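Subject: Re: [share-house-list] small bins for the kitchen bench

On September 23, 2026, a list member wrote:
> Does anyone have a benchtop scraps bin they don't hate? Ours is a
> Fitum, 4 litres, and the lid hinge has gone again. Also is the
> council still giving out the liners or do we buy our own now?

Quick one, on my way out the door.

Liners - still free at the Zaugg Street depot but only 43 to a roll now, used to be 100. Take your rates notice or they'll send you home. No new rolls after December untill the contract is sorted, so grab two.

On bins, I gave up on hinges. Ours was the Nestedura and the pin snapped twice. Push lids are easier with full hands. Harder to scrub, mind you.

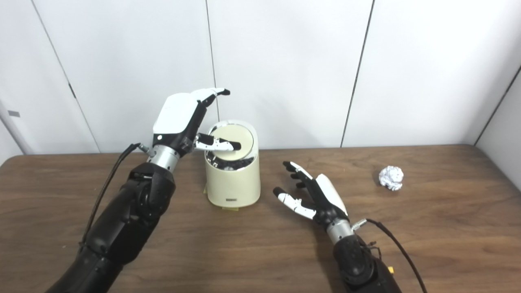 Cream bin, round beige lid, thumb on the lid.

Smell is mostly about what goes in. Onion skins fine, fish no. Freeze the fish stuff and put it out the morning of collection. Bit of newspaper at the bottom helps alot.

Anyone after bokashi bran, the co-op has 700 gram bags. Haven't tried it in the flat, no balcony.

Will bring spare liners to the next swap if someone reminds me.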